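Chapter 2
When the Bank and Your Books Disagree

What this chapter covers
Why two honest records of the same money rarely match
Timing differences and how to spot them
Real errors, yours and the bank's
Setting up a monthly reconciliation
Words to know: ledger, statement, cleared, outstanding check, deposit in transit, adjusting entry

I learned to reconcile a bank account in the back of a picture-framing shop called Wastik, and I learned it badly. The owner, Solange Amaral, handed me a shoebox, a green ledger and the April bank statement and told me the two numbers at the bottom should agree. Then she went up front to cut mats. The bank said the shop had $2882. The ledger said it had $1800. I was nineteen and I was sure somebody had stolen something, although if you think about it for a second (I didn't) the bank had more money than the ledger did, so it would have been a very generous thief.

I added the ledger column again. I added it a third time, from the bottom up, which was a trick my uncle swore by. Same answer. I started going through the shoebox looking for a sale I'd missed, and found a lot of gum wrappers and a receipt for glass cleaner. By the time Solange came back I had a page of crossed-out sums and a headache, and she looked at it for maybe as long as it takes to read this sentence and asked, "Did Figueiredo cash their check yet?"

They had not. Figueiredo was the molding supplier, and Solange had mailed them a check for $1082 near the end of the month. She wrote it down in the ledger the day she wrote the check, as she should have. The bank didn't know a thing about it, and wouldn't until somebody at Figueiredo got around to depositing it. Take $1082 away from $2882 and you get $1800 on the nose. Nothing was wrong with either record!

I tell this story first every year because most of the chapter is already in it. You keep one record of your money and the bank keeps another. They describe the same money from two different chairs, and they hear about things on different days. Reconciling is the job of lining up those two records and explaining every dollar of the gap. I'd like you to hang on to that word, explaining. A gap of a thousand dollars that you can explain is perfectly fine. A gap of four dollars you can't explain is a reason to keep looking.

2.1 Two records of one account

Back in Chapter 1 we set up a simple ledger, with money in, money out and a running balance. I'll call that side "the books" from here on. The other side is the bank statement, and if you've only ever looked at your balance on your phone, please go and find a full statement before you read further. Any month will do. Look for the opening balance, the list of deposits, the list of withdrawals and the closing balance. Somewhere in there you may also find fees, and perhaps a little interest.

Now put the two side by side. I still like doing this on paper, at a desk, with a pencil. My students mostly use a spreadsheet and they're faster than I am, so suit yourself. What matters is that you can make a mark next to each line on both sides and see at a glance what hasn't been marked.
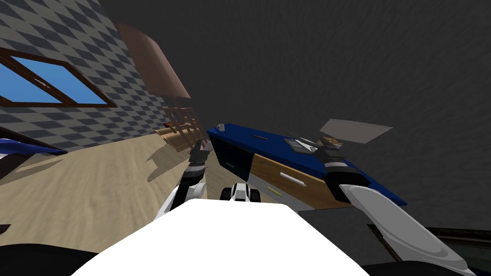 The mark is called ticking off, or clearing, depending on who taught you. You find a deposit on the statement, you find the same deposit in the books, and you tick both. Then you go to the next one. It's dull work and it should be. If you catch yourself getting interested, you've probably found something that doesn't match, so circle it and keep moving. Don't stop to chase it. I can't say this strongly enough – the beginners who get lost are nearly always the ones who stopped at the first odd item and went hunting through old emails, and by the time they came back they'd forgotten which lines they had ticked.

When you reach the end, whatever is left without a tick falls into one of two piles. Some items are in the books and missing from the statement. Others are on the statement and missing from the books. The two piles mean quite different things, so keep them apart.

2.2 In the books, missing from the bank

Solange's check to Figueiredo belongs in this pile. We call it an outstanding check, meaning it's been written and sent but hasn't cleared. The matching item on the money-in side is a deposit in transit: you took the cash to the night drop on the last evening of the month, you wrote it in the books when you got home, and the bank counted it the next morning, after the statement had closed.

These are timing differences, and you don't fix them. There's nothing to fix! You list them on the reconciliation, subtract the outstanding checks from the bank's closing balance, add the deposits in transit, and next month you make sure they turned up. That last bit gets skipped more than any other step I know of. Josué Magalhães, who ran a bicycle repair business and took my evening class some years ago, carried the same outstanding check from one reconciliation to the next for so long that he'd stopped seeing it. It had slipped down behind a filing cabinet in the other fellow's office. He wrote a new one and stopped payment on the first, and his supplier, who'd been too polite to mention it, started returning his calls again.

A decent habit is to write the original date next to each outstanding item every time you copy it forward. An old date looks silly sitting in a list of new ones and sooner or later you'll get annoyed enough to pick up the phone.

2.3 At the bank, missing from the books

This pile is where you have work to do. The bank knows about something and you don't, or you knew and forgot to write it down. Monthly service fees are the usual suspects. So are automatic payments – the software subscription, the insurance, that thing you signed up for in a free trial. Interest goes here as well, and so does a customer's check that bounced, which hurts more.

Each of these needs an adjusting entry, a line you add to the books so that they catch up with what really happened. If the bank took a $20 fee, you write a $20 fee. I know that sounds too obvious to print. But I've watched plenty of bright people put the $20 on the reconciliation sheet, see that the two sides now match, close the folder with a happy sigh and never touch the books. Next month they're out by $20 again, plus the new fee, and the sheet gets longer and stranger every time.
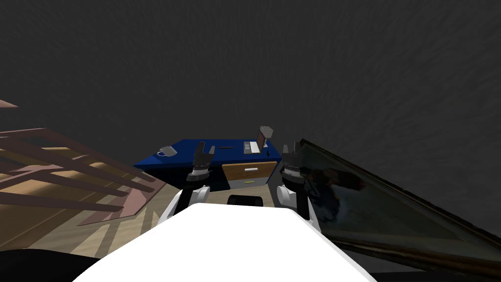 Then there are the plain mistakes. You wrote 54 when you meant 45. You entered a payment twice, once when the bill came and again when you paid it. You put a deposit down as a withdrawal, so the gap is exactly double the amount (try dividing any stubborn difference by two and looking for that number, it works more often than you'd expect). Swapped digits have their own little giveaway, and we'll get to why the difference always divides evenly by nine when we reach section 2.6.

Banks slip up too, though less often than my students would like. Rosimeire Nogueira kept the accounts at a small upholstery workshop named Mirnitura, and she once found another company's deposit sitting in her statement. It belonged to an outfit called Fultska, and the account numbers were one digit apart. She phoned the bank and they moved it. What I admire is how she wrote it up: on the reconciliation sheet she put the amount, the words "bank error, not ours," the name of the person she'd talked to and the time of the call. When the correction showed up the following month, anybody could have picked up that sheet and understood it without asking her a thing.

2.4 Before you start: what to have within reach

You'll want the statement for the month, the books for the same month, and last month's finished reconciliation. People forget the last one. Without it you don't know which old checks you're waiting for, and you'll tick your way down the page and be baffled by a withdrawal that was written weeks earlier.

You'll also want a cutoff. Pick the closing date printed on the statement and pretend that nothing after it exists yet. If you made a deposit the day after, it belongs to next month's work, even if you can see it plainly on your phone. Mixing a live balance with a closed statement is the quickest way I know to wreck an afternoon.

We'll work the first full reconciliation together in the next section, using the Wastik ledger with a few more lines in it than I had that day. Have a pencil handy, and copy the opening balances from the table onto a clean sheet before you turn the page.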